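Namo – door approach and wrist-view planning episodes

README, last edited Aug 4, 2023

Hi, I'm Hamdia Hailu, and I look after this dataset and the little pile of scripts that goes with it. Namo started as my way of testing one planner and then it sort of grew (sorry about the folder names, I know). It's all simulated. There are 1717 episodes, every one of them run in a furnished house, and every one logged with the planner's state next to the camera streams so you can see what the software believed at each step.

What's in the folder

episodes/ has one subfolder per run. Inside you get the head camera stream, the wrist camera stream, joint states, the commanded base velocity, and plan.log. Please read plan.log before you write to me! Most of the "why did it stop there" questions are answered in it.

tools/ has the viewer (Klinhom) and the converter. Klinhom is slow to open the first time while it builds its index, then it's fine.

configs/ has 2 planner configs, one for the stock planner and one for Grarnar, the version I changed so that base and arms get planned together.

Door approaches

This is the part I'm fondest of. The base has to line up with an opening while both arms are up front, and the planner needs to keep the grippers clear of the door and whatever stands on the other side of the gap. With the stock config the arms are treated as a fixed bulge on the front of the base, so a lot of perfectly good doorways get rejected as too narrow. Grarnar lets the arms fold a bit on the way through. The yellow door is open to the left of the gap in the head view, and you can see through to the little red chair in the next room.
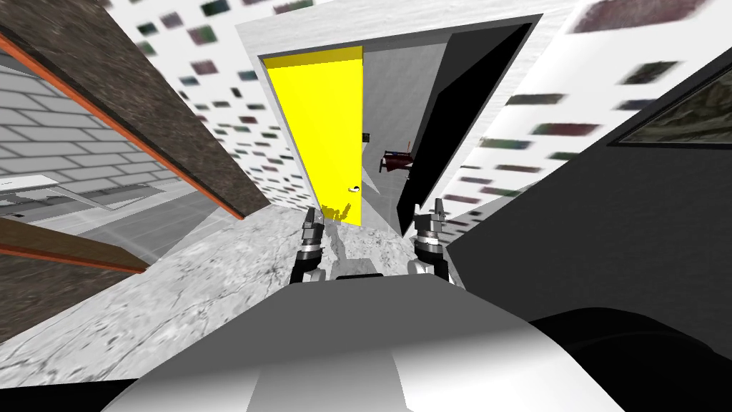

Can I train on the door episodes without using the planner logs?

Sure, the camera streams and joint states stand on their own. The loader skips plan.log if you set use_plan to false, and the timestamps stay lined up either way. You'll lose the replan markers, so if your model cares about when the robot changed its mind, keep the logs.

Coordinate frames

Everything is in the base frame unless the key ends in _world. I got this wrong in the May release – the left wrist poses were saved in the world frame with a base frame label – and anyone still holding that copy should throw it out and download again. The converter will refuse the old files now, with a fairly rude error message that I keep meaning to soften.

Wrist orientation is a quaternion, w first. I don't rotate the wrist images to level them. If the wrist rolls, the picture rolls with it, and I'd much rather you got the raw view and the pose and did your own leveling. In the view below the wall and floor run on a steep diagonal, with the fingers open and a framed picture lying flat on the dark floor at the base of the wall. A detector trained only on upright rooms will have a rough time with views like this, so turn on roll augmentation in the loader (roll_aug: true) if you're using the wrist stream for perception.
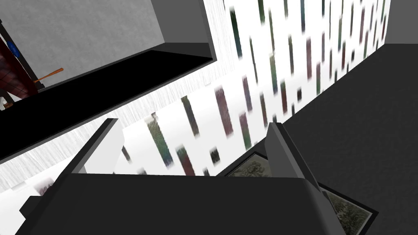 Rafsan Nanayakkara wrote in to say that roll augmentation helped the wrist detector but made the head detector worse, and asked whether it could be switched on per camera. Good point, and it can be now: put roll_aug under the camera's own block in the config and leave the global one off.

Known problems

Depth near the fingers is noisy on purpose (I add it), and the noise is a bit too strong close up. Lower depth_sigma if it bothers you.

The Risia export drops the last 2 steps of an episode if it ends in the middle of a replan. I haven't found the cause yet.

Klinhom runs out of memory if you load more than 200 episodes at once. Load fewer, or use the --lazy flag.

Bug reports go in the tracker, please, with the episode ID and the config you ran.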